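Hand and Arm Trial Cell: Walkaround and Readiness Check
Fri 5 June
Filled in by Mehwish Lashari, comments by Mehwish Lashari and Babar Lodhi (initialed where his)

For the Grurngate comparison, Clelberg hand against the Ondetti two-jaw gripper, both on the same arm and the same fixture. Please read the comments as well as the ticks, I know they run long, but the ticks on their own don't say much and the last two sheets we filed were nothing but ticks.

Marks used: OK, FIX (do it before the next run), WATCH (carry on, look again next time), N/A.

1. FLOOR AND ACCESS

1.1 Walkways to the cell clear, both sides. OK
Came in from the loading side first thing and then again after lunch, and both were fine. Somebody had moved the recycling bins back where they belong, thank you whoever that was.

1.2 Floor tape stuck down, no lifted ends. WATCH
I went along it on my knees with a flashlight. One corner had started to lift and I pressed it back, but carpet tile never holds tape the way a hard floor does, so let's look at it again every time we do this sheet. If it lifts a second time, please pull the whole strip and lay a new one. Patching over the top only makes a ridge for a toe to find.

1.3 Carpet tiles flat and butted together. OK

1.4 Standing spot for the operator agreed and known to everyone on shift. OK
We talked this through at the morning huddle. The operator stands at the pendant post, the second person stands by the door-side stop button, and neither one wanders in to look at the part while the arm has power. I do understand the temptation, I've had it myself, and the fingers are very interesting to watch close up. Watch them on the monitor.

1.5 Visitors. N/A
None booked. The Siddiqui folks are coming in August and we'll need a proper visitor line by then. BL to sketch something.

2. STOPS AND POWER

2.1 Door-side stop button cuts arm power. OK
Pressed with the arm moving at creep speed. It stopped promptly and held where it was without sagging.

2.2 Pendant stop cuts arm power. OK

2.3 Stop also releases or holds the hand, as written in the trial plan. FIX
I'd like us to slow down over this one. The plan says "hand holds on stop" for both devices. The Ondetti gripper does hold, every time I tried it, and I tried it a good many times with a scrap part in the jaws. The Clelberg hand held on the first press and on the second press the fingers eased open a little, maybe enough to drop something smooth. I don't think it's dangerous with a plastic part that weighs next to nothing, but the plan says what it says and we should either make the hand match it or change the plan and say so out loud.
BL: I think this is the hold setting going back to default after a controller restart. Will check the startup file. Please don't run the drop test on the hand until I've signed here.

2.4 Restart after stop needs a deliberate action. OK
The arm stays put until the reset is pressed and then the start. I waited a good long while between the two to be sure nothing crept.

2.5 Controller cabinet shut and latched. OK
BL: It was shut but not latched. Latched now.

3. TABLES AND FIXTURE

3.1 Tables steady, feet all touching. OK
Leaned on each corner with my full weight, such as it is. No rock that I could feel. If anybody adds another heavy fixture, please lean on the corners again afterward, because carpet settles under load and a table that was steady in the morning can be off by the end of the day.

3.2 Fixture plate seated, does not slide under hand pressure. WATCH
It stayed put when I pushed with two hands from the front. From the side I got the tiniest bit of movement and then nothing. I'd like to see whether that grows over a day of picking, since a plate that walks even slightly will make the second device look worse than the first simply for having gone second. We should take turns with the order anyway, and Babar has agreed to that.

3.3 Edges of the plate and table free of burrs. OK
Ran a cloth over everything, and it snagged nowhere.

3.4 Correct part loaded and facing the way the work sheet says. OK
Part 282. There are still a few of the older 710 parts around and they look awfully alike if you're in a hurry, so please read the number before you load it. BL put a 710 in on Tuesday and spent most of an hour blaming the gripper. (BL: Fair.)

3.5 Spare parts kept out of the reach of the arm. FIX
Parts waiting their turn should go on the shelf by the door, please, and not on a neighboring table. I like having them handy too. But the arm's reach is longer than it feels when you're standing behind it, and if we ever load a wrong waypoint the spares will be the first thing it meets.

4. ARM

4.1 Joint covers on, no cracks or missing screws. OK

4.2 No unusual noise through a slow full sweep. WATCH
There's a faint tick from the wrist when it turns past a certain point. I've heard it with both devices on, so I don't believe it belongs to either of them. BL says it's been there since we unpacked the arm and that it hasn't changed. I'm writing it down so that if it does change we'll have something to compare with.

4.3 Speed limit set for trial. OK
Checked on the pendant before I let anybody near the start button. Same limit for both devices. We did discuss letting the two-jaw gripper run faster, as it plainly could, but then we'd be comparing two things at once and I'd never get the report straight.

4.4 Park position reached cleanly, nothing touched on the way. OK

5. CLELBERG HAND

5.1 Mounting bolts marked and marks lined up. OK

5.2 Fingers open and close through full travel. OK
Lovely to see, really. It's slower than the gripper by a long way, and there's a small hesitation on the way closed, but each finger got there.

5.3 Pads clean, no tears. OK
Wiped with the dry cloth. No solvents on these, please, the sheet that came with the hand is quite firm about it.

5.4 Cable routed with slack for the full wrist turn and clear of anything it could catch on. FIX
I'm marking this one down even though nothing has gone wrong. The cable loops low in front of the wrist, and at the lower pick heights I can picture it finding a table corner or somebody's shoe. I'd like a clip partway up the forearm and a smaller loop. Leave enough for the wrist to turn, though, and do the turn by hand with the power off before you tighten anything.

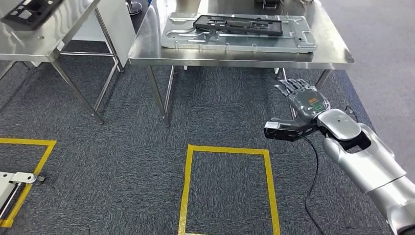

Item 5.4. Hand in front of the table corner, black cable looping down over the carpet, part on the fixture plate.

BL: Agree on the clip. I'd put two on, one near the wrist and one near the elbow, so it can't slip around between them. I have the soft kind in my drawer and I'll fit them before the next run. Please nobody use zip ties, we cut into a jacket that way at the old place and it took us ages to find the fault.

5.5 Hand clears table edge at the approach height in the program. WATCH
Clears it on every approach I stepped through. My worry is only that the approach was taught with the gripper on, and the hand is a different shape altogether, with more hanging off its underside than you remember when you're thinking about fingertips. Step through it at creep speed each time the devices are swapped, all the way in and all the way out.

6. ONDETTI GRIPPER

6.1 Jaws parallel, no play. OK

6.2 Jaw pads matched left and right. OK
New pair on. The old pair had worn more on one side and I've put them in the bag with the date on it, for the report.

6.3 Air line fittings tight. OK
Soapy water on both fittings, no bubbles.

6.4 Stored in its box when not on the arm. OK
Please keep this up! It makes me so happy to open the box and find it in there.

7. CAMERA AND RECORDS

7.1 Overhead camera mount tight, view covers the plate. OK
Focus looked a touch soft to me at first, but I'd left a thumbprint on the lens cover, so that was my own doing.

7.2 Run log started and numbered. OK
Carrying on from run 1809. Both devices go in the one log, with the device written in the second column. I know we had separate logs before and some of you preferred that, but matching them up afterward took me the better part of a weekend.

7.3 Failed picks written up with a reason. WATCH
"Dropped" is what happened, and I'd like a few words more than that. Did it slip out, did the finger miss the rib, did the part shift before the grip closed? We're going to want this when Siddiqui asks why one device did better, and I would much sooner answer from the log than from memory.
BL: Added a short pick list to the log so people don't have to type so much. "Other" is on there but please use it sparingly.

RESULT OF THIS CHECK

Gripper runs may go ahead as soon as the spares are moved (3.5). Hand runs wait for 2.3 and 5.4 as well, both with Babar. If he gets to them this afternoon, call me and I'll come down and repeat the stop test with him, I'm only upstairs and I don't mind the walk.

Left to do:
2.3 hold on stop, startup file: BL
3.5 spares to shelf: ML, doing it as soon as I put this clipboard down
5.4 clips on forearm cable: BL
1.5 visitor line, before August: BL

Checked: M. Lashari
Seen: B. Lodhi

BL: Startup file found, the hold line was commented out. Put back, not yet tested. Clips still to do.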